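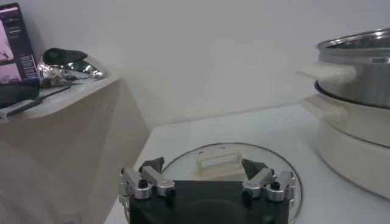 Condari Disclosure Review for Criminal Defence Practices

Condari Disclosure Review is a case preparation system for solicitors, barristers and accredited representatives who act for defendants in criminal proceedings. It receives the material served by the prosecution, places it in date order, and allows the defence team to record which items have been read, by whom, and with what result. The system is supplied by Pekarberg under an annual licence.

Served material

Documents, interview recordings, telephone downloads and custody records may be added singly or as a complete bundle. Each item keeps the reference under which it was served. Where a later version of a statement is received, both versions are retained and the differences are marked for the reader. A bundle may contain up to 2,000 items. Practices handling larger matters may link bundles so that they are searched together.

Schedules of unused material

The unused material schedule is held as a working list. Against each entry the reader may note that disclosure has been requested, refused, given in part or given in full. Requests are drafted from the list and carry the schedule number and the reason stated by the reader. The system does not send correspondence. All letters and applications must be checked and issued by the practice.

Chronology

Entries in the chronology are linked to the page or the point in the recording from which they are taken. Two accounts of the same event can be shown side by side. Times are displayed as they appear in the source, and a disputed time may be entered more than once, for example 4.10 p.m. in a witness statement and 4.35 p.m. in a custody record.

Custody time limits and hearing dates

Hearing dates are entered by the practice. Reminders are sent to the named fee earner and to one deputy. The calculation of any custody time limit remains the responsibility of the legal representative, and the date shown by the system should be confirmed against the court record.

Access and confidentiality

Access is granted case by case. A user who has not been named on a case cannot see its title, its parties or its documents. Counsel may be given access for the length of their instructions, after which their notes can be exported and removed. Privileged notes are stored apart from served material and are left out of every printed bundle unless a supervising solicitor chooses otherwise.

Editions

Condari Cai is intended for sole practitioners and small firms. It includes 4 user accounts and all of the functions set out on this page except linked bundles.

Condari Breton is intended for firms with several offices and for chambers. It includes linked bundles, a supervisor's view of open cases and separate billing for each office.

Licence fees

Cai: £409 per year, excluding VAT.
Breton: £1,778 per year, excluding VAT.

Fees are payable in advance. Licences taken out before the end of February include one remote training session for fee earners and support staff. Additional sessions may be booked separately.

Ending a licence

On the ending of a licence the practice may export its cases in full, including notes and the record of who has read each item. Exported files open without the Condari software.

Enquiries

Questions on licensing should be addressed to Laine Juška, Client Services. Questions on security, retention and data protection should be addressed to Vinzenz Bachmann, Information Governance. A copy of the standard licence terms is available on request.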